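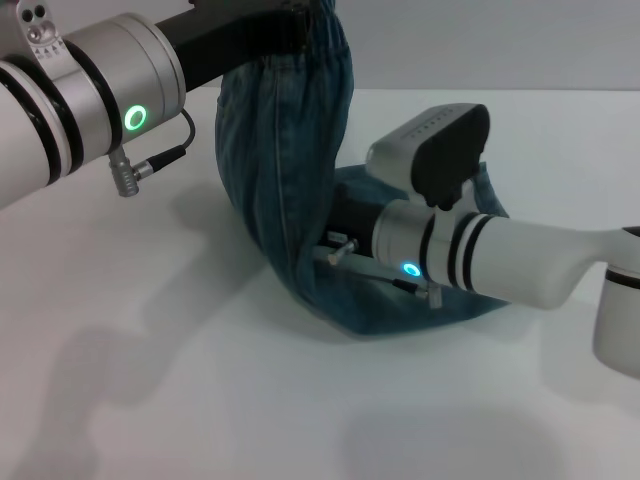

Blue jeans on a white table.

Rice in an ordinary pot, and what to do with it the next day

By Lovely Buenaventura
March
4 min read

My rice cooker stopped working in the winter and I did not replace it. For many years I believed that rice from a pot is always burned at the bottom and wet on the top, as my first attempts were. Now I make it in the pot almost every evening and I want to write down how I do it, for my cousin who asked me and for anybody else.

The pot

Take a pot with a thick bottom and a lid that sits well. Mine is an old Molance, with one handle a little loose. If your lid lets out a lot of steam, put a clean kitchen towel between the lid and the pot and fold the corners up over the lid, far from the flame. A thin pot can also work but you must use the smallest burner you have.

For two cups of rice I use a medium pot. When the pot is too wide the rice lies in a thin layer and it dries before it is cooked inside.

Washing

Put the rice in the pot, cover with cold water, move it with your hand and pour the water away. Do this until you can see the grains through the water. It does not have to be perfectly clear. My mother kept the second water for soup, and I do it too when I am making something with fish or greens.

After the last washing let the rice drain in a sieve. If much water stays in the pot, your measure will be wrong.

How much water

I know that many people measure with the finger. I also do it at home, but my finger and your finger are different and so are our pots. With a cup it is easier to correct the next time. For long grain jasmine rice I begin with one and a quarter cups of water for each cup of rice. For brown rice I use two cups of water, and I leave it to soak while I prepare the rest of the dinner.

A new bag can behave differently from the old one, even when it is the same brand. When I open a new bag I cook a small quantity first. Then I write the water on the bag with a marker.

Cooking

Bring it to a boil without the lid, on medium heat. Stir one time, so that nothing is stuck to the bottom. When you see small holes in the surface of the rice, put on the lid and turn the heat as low as it goes. White rice needs 14 minutes on my stove. Then turn off the heat and leave it alone for ten minutes more, with the lid closed.

I used to open the lid to look. My neighbor Treasa Hanrahan, who learned to cook rice from a newspaper page she still keeps in a drawer, told me to listen instead. While there is water you hear soft bubbling. When the water is finished it becomes a dry, light crackling, and you should turn off the heat even if the time is not over.

Loosen the rice with a fork or a wooden paddle, from the side to the middle. A metal spoon presses it together.
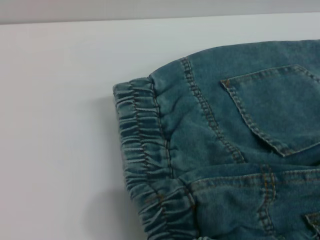

If the bottom is stuck, do not scrape it while it is hot. Take out the good rice, put a little water in the pot, close it and wait until after dinner. The crust comes off almost in one piece. If it is golden and not black I prefer to eat it – with salt and a few drops of vinegar it is very good.

Keeping the rest

Cooked rice should not stay on the counter all the evening. I spread what is left on a big plate so it cools quickly, then I put it in a flat box with a lid and into the refrigerator. I use it the next day. For freezing I make portions of one cup, pressed flat in small bags. They go into the microwave with a spoon of water.

Fried rice with garlic

For this the cold rice is better than the fresh one. Break the lumps with wet fingers before you start, because in the pan it is too late and you will crush the grains.

4 cloves of garlic, chopped small
2 tablespoons of oil
3 cups of cold rice
salt
an egg for each person

Put the garlic in the cold oil and heat them together, slowly. When the garlic is the color of straw take it out with a slotted spoon. It continues to get darker on the plate, so do not wait for brown. Raise the heat, add the rice, spread it out and leave it without stirring for one minute. Turn it, and leave it again. Salt comes at the end, with the garlic on top. The eggs I fry in a separate pan.

My husband puts soy sauce on it before he has tasted it. I put the bottle on the table and say nothing.

Small pan, big family? Make it in two rounds. With too much rice in the pan it only becomes warm and soft – the edges will not get crisp. The first round can wait in the oven at a low temperature, covered, but do not leave it there a long time or it will be dry.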